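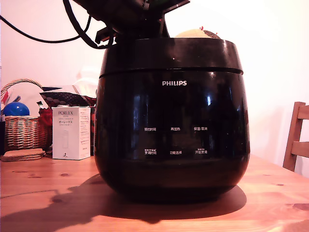

Porridge season is over at my place, so May is when I finally get the kitchen gallery up to date. I moved into the top-floor apartment on Vemthorpe with two forks and a kettle, and most of what I cook with has come to me from other people (or from the Monday swap table downstairs, which I am not allowed to visit alone anymore). The pressure rice cooker is the one everybody asks about. It's a Philips, black and shiny enough to show every fingerprint I own, and all six of its button labels are in Chinese. I don't read Chinese! Lalit Grewal does, a little, and he wrote the translations on an index card that lives in my spice drawer.

The index card, in full
For anyone who has the same labels and no Lalit. Top row, left to right: 预约时间 is preset time, 再加热 is reheat, 保温/取消 is keep warm and also cancel. Bottom row: 烹调时间 is cooking time, 功能选择 picks the function, and 开始烹调 starts it cooking. I spent my first week pressing reheat and wondering why dinner was late.

What goes in it
Rice, obviously, mostly short grain. After that it's yellow split peas, barley, and a beef and prune thing that Ingvild Magnusson taught me over the phone while she was driving to Sæther. She gave the amounts in handfuls. Her hands are bigger than mine, so I add one extra handful of everything and it comes out fine, if a bit thick on the second day. Barley I rinse twice. Peas I've stopped soaking and I can't taste any difference, though Ingvild says she can.

My plain rice, since three of you wrote to ask
Two cups of short grain, rinsed until I get bored, then two cups of water and a pinch of salt. Lid on, function, start. When it's done I leave it shut for 4 minutes and then go through it with the flat wooden spoon – gently, or you get paste. Darragh Sheehan puts butter in his. I've tried it and I'm sorry to say he's right.

Where it lives
On the pine table, in the middle, because my counter is a joke. The table is Borghild Kvam's old one and I paid her 150 kroner and a loaf of rye for it. It's light-colored and soft, so every knife slip shows, and I rub it down with oil whenever I remember. I did try the cooker on the shelf over the fridge for a while. Getting it down with a full pot's worth of plans in my head and one foot on a stool was not for me, so back to the table it went, and I eat my breakfast at the corner.

Keeping it shiny
A damp cloth, then a dry one. The seam under the lid is where the starchy gunk likes to settle, and for that I use a soft toothbrush (a retired one, clearly labeled, after an incident with a houseguest). I wash the inner pot by hand the same evening. Leave it overnight and you'll be scraping.

Still to come
I owe you the enamel pots, the waffle iron from Drollport and the bread tins that Ebbe Myklebust swears belonged to a ship's cook. Ebbe also wants his big ladle back, so that one gets its turn first. If you have a good recipe for millet, please send it – I bought a 37-ounce bag and so far I've only made birdseed.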